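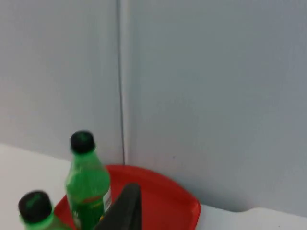

*Wrist view, two bottles at the red tray*

**Minutes, bottle task meeting, 2021-10-17**
Present: Aatos Räsänen (chair), Leif Hedegaard (minutes), Pitkänen

Minutes of the last meeting were accepted without changes.

## 1. Demonstrations

Aatos reported that 389 demonstrations are now checked. The goal stays at 400 before we train again. Pitkänen asked if the views where a bottle cap is very near to the wrist camera should be removed. It was decided to keep them, because the policy will meet the same views when it runs.

## 2. Labels for the start state

The labels "upright" and "lying" are now given for each bottle separately, and "on tray" or "off tray" is a second field. The fixed camera is used for this labeling. When one bottle stands on the tray and the other lies on the table to the right of it, the old single label could not say so. Leif will convert the old files with the Plurka script.
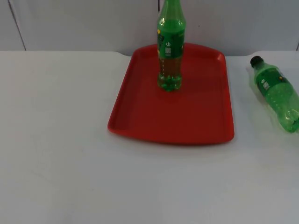
## 3. Result with the Stirnent policy

Leif showed the comparison of one camera against two cameras. With the fixed camera only, the policy often chose a wrong angle for a lying bottle. With the wrist camera added, the angle error became smaller in most trials.

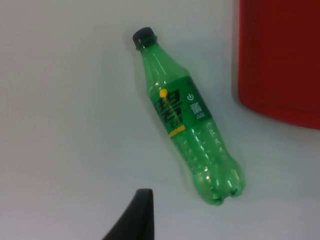 Aatos thinks that the cap is the best cue for direction, as it is dark against the green plastic. Pitkänen was not sure and wants a test with the cap region masked. We agreed to do this on 213 trials from the Galport set.

## 4. Actions

- Leif: convert labels, send the list of failed files
- Pitkänen: masking test
- Aatos: ask for more disk space, report in March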